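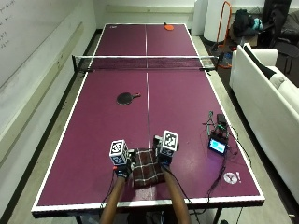
Photo: Yurani Chambi

Thread on renting out a spare room, now that I've done it for six years. Mostly the dull parts.

Write down what the rent covers. Mine is 800 a month with heat, water and internet. Laundry is included. Parking isn't, and I say so before anyone visits.
1/5

I keep the deposit in its own account. My first lodger moved out in January and I had already spent his on a water heater. Paying him back took me two months and I still feel bad.
2/5

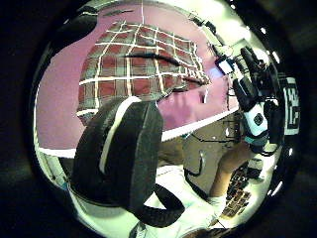

Fodberg Renter, issue 9, p. 6

Call your insurance company first. My policy didn't cover a lodger's belongings. Adding it was one phone call and a slightly higher bill.
3/5

Agree on guests early. Gladys Zapata had lodgers long before I did and her rule is two nights, then ask. I copied it.
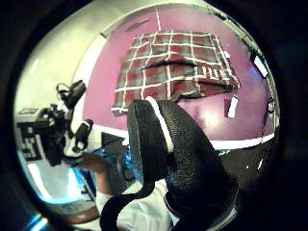
Plaid cloth against the pink.

Shared fridge: one shelf each, and the door is common ground. Mustard has been the only argument so far.
4/5

Taxes. I put every payment and repair in a notebook the day it happens. Last year's repairs came to 1,365, most of it plumbing. Ask a local preparer what you can deduct, the rules where you live may differ from mine.
5/5

Replies are open if you have questions about leases. I'll get to them after work.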